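Cell setup > Simulated cells > Mug clips divider on place, sim cell

gfikre
Tuesday, 7:40 am

Inherited the simulated mug cell from Gemechu Fikre and I'm maintaining it in Matutell. One white arm on a fixed base at the back of the table, parallel gripper, compartment organizer on the table. Task is mug into organizer. Since I re-entered the tool offset, the place step reports contact with a divider on some seeds. Ran 600 episodes overnight, 102 flagged. Fixed camera view with the mug in the air:
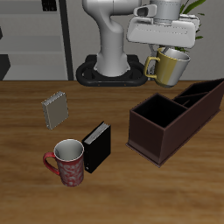
RE: Mug clips divider on place, sim cell

parnero_7
Tuesday, 8:15 am

Check the tool offset before anything else. If it was typed in by hand, compare it with the value in the gripper model file. Matutell does not warn when the two differ.

Then check the release height. The default is measured from the tabletop, and the divider walls stand above that.

RE: Mug clips divider on place, sim cell

skerinetti
Tuesday, 8:52 am

Disagree on the order. The offset would shift every seed the same way, and most of these pass. I would look at the grasp. With a rim grasp the handle can end up on either side, and the planner only checks the cup body against the organizer unless the handle has its own collision shape.

RE: Mug clips divider on place, sim cell

gfikre
Tuesday, 10:05 am

Offset was wrong by 7 mm in one axis. Corrected it and reran the 102 flagged seeds. Most are clean now, the remainder still report contact. Wrist view from one of those, yellow rim between the fingertips and the handle out over the divider:
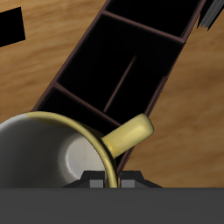 Does the handle need a separate collision shape, or can I pad the cup body?

Use a separate shape. Padding the body makes the planner reject compartments the mug fits in. A short capsule on the handle is enough - attach it to the mug link so it moves with the grasp.

RE: Mug clips divider on place, sim cell

parnero_7
Tuesday, 10:31 am

Fine, but the offset was off too. Put a comparison in the startup script so it gets caught next time.

RE: Mug clips divider on place, sim cell

gfikre
Tuesday, 2:20 pm

Capsule added, startup comparison added. Seed 261 still touches on the way down, so I am raising the approach point for that one and rerunning the full 600 tonight.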